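Ticket 866 - Arm at Kollau kitchen station stops during place motion, gripper opens without command
Status: Open, waiting for part
Reported by: Heriberto Jaramillo
Opened: 13/03/2025
Priority: High (safety)

Description of the problem

The arm at the play-kitchen station stops in the middle of a place motion, and one or two seconds later the gripper opens by itself. If it is holding a block at that moment, the block drops. The controller shows code 118, "wrist link lost". After a restart the arm works again for some time, then the fault returns.

I marked this ticket as a safety matter. The block is light and does no damage, but the gripper must stay closed when the link is lost. This is how we set it up last May, and I don't find any note that somebody changed it.

First fault came at cycle 1,620 of the long run. After that I saw it 17 times in one afternoon, always on the side of the sinks, never when the arm is working over the open counter on the left.

What I tried

Restarted controller and arm. No change.
Changed the power supply with the one from the Bova station. No change.
Ran the same program with no block in the gripper. Fault still comes, so the load is not the reason.
Lowered the speed to half. Fault comes less often but it comes.
Moved the wrist by hand with power on and motors off. When I bend the cable toward the small basin, the link light goes out for a moment. I repeated this several times with the same result.

The cable makes a loop out from the arm and passes over the edge of the small basin. When the arm turns to the large sink, I think this loop catches on the rim and pulls at the connector.

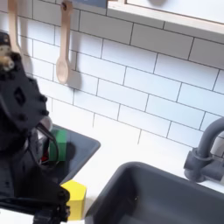 Cable and connector

I opened the wrist cover with power off and the plug pulled out. The connector was not fully seated and one of the pins has a dark mark. I pushed it back and fixed the cable with a tie closer to the arm. With this the arm ran for roughly two hours, then code 118 again. So the tie helps, but the connector is damaged and must be replaced.

Gripper opening

This is a separate fault in my opinion. In the settings the action on lost link is "release". It should be "hold". I changed it and tested by pulling the connector out with a block in the gripper, and the block stayed. Please can somebody at Laing check if the last update has put this value back to default - the other stations may have the same problem.

Until the repair

Arm is locked out and the key is with me. Please do not run it, also not at low speed. New cable is ordered through Cinolham, no delivery date yet. I will add the test results here when it is mounted.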